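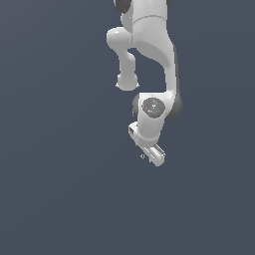
コンピューターでえがいたロボットアーム。先のグリッパーは下を向いている。

サワビー(Sowerby)ロボット館の公開日について

当館では、2018年1月27日に公開日をもうけ、小学生のみなさんにロボットアームの動かし方を見学していただきました。案内は、技術係のブラジェナ・ベネシュ(Blažena Beneš)がつとめました。

ロボットアームは、人の腕のように、いくつもの関節で曲がる機械です。絵の中の白いアームでは、こい灰色の部分が関節のところにあたります。手首の先には「グリッパー」という、物をはさむための指がついています。絵のグリッパーは、まだ何もはさんでいません。

技術係は、本物のアームを動かす前に、まず画面の中で動きをためします。これを「シミュレーション」といいます。関節をどの角度まで曲げるかを数字で入力すると、画面のアームが同じように曲がります。この練習には、当館のソフト「ワルトテル(Waltotell)」を使います。

公開日の実演は4回行い、1回の定員は10名でした。次の公開日は4月に、シンドポート(Cindport)分館で行います。参加には保護者の方の申しこみが必要です。

コメント(3)

みなと:ぼくは2回目の実演を見ました。手首がくるっと回るところがすきです。

小5の母:分館の申しこみはいつからでしょうか。下の子は5歳ですが、見学できますか。

ゆず:グリッパーはたまごもつかめますか?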